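Setting Up the Clornholm Cassette Deck for Tape Transfers
Section 4: Levels, first recording and splitting tracks
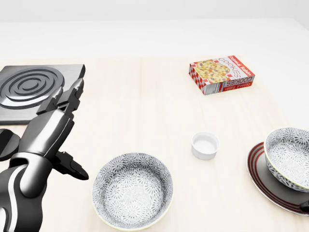 Laitinen wrote in after the last version of this guide and asked whether you can skip the level check if all your tapes came from the same shoebox. I wouldn't! My own mixtapes are all over the place, and two sides of one cassette can be miles apart.

Before you start, plug the deck straight into the wall and run the USB cable to your computer (no hub, please, mine dropped out twice). Open Wundbridge and wait for the deck to show up in the source list.

1. Put in the tape you care about least. Wind it all the way to the end and back again. Old tape sticks to itself, and this loosens it up.

2. Set the tape type switch. Normal is right for most store-bought cassettes. If the shell says chrome or CrO2, move it over.

3. Find the loudest song on the side and press Play. Turn the input knob until the meter peaks just under 97. If the red light comes on, back off and play that part again.

4. Rewind, press Record in Wundbridge, then press Play on the deck. In that order, or you'll lose the first note.

5. Let the whole side run. I set a kitchen timer for 43 minutes on a C90 and go do something else, and the software stops by itself after 10 seconds of silence.

Note: live albums with long quiet gaps will fool the auto stop. Turn it off under Options and stop by hand.

CAUTION: Don't press Eject while the reels are turning. If the tape snags, press Stop, unplug the deck and ease the cassette out slowly.

6. Click Split Tracks and check the markers. It guesses pretty well on rock and pop, less well on anything with a slow fade (I move those myself, it takes a minute).

7. Save to the Tratberg folder as WAV first. You can make MP3s from that later, as many as you like.

Clean the heads after every 200 hours of play, or sooner if the high notes start to sound dull. Head cleaning is in Section 5.

Revised 12/14/23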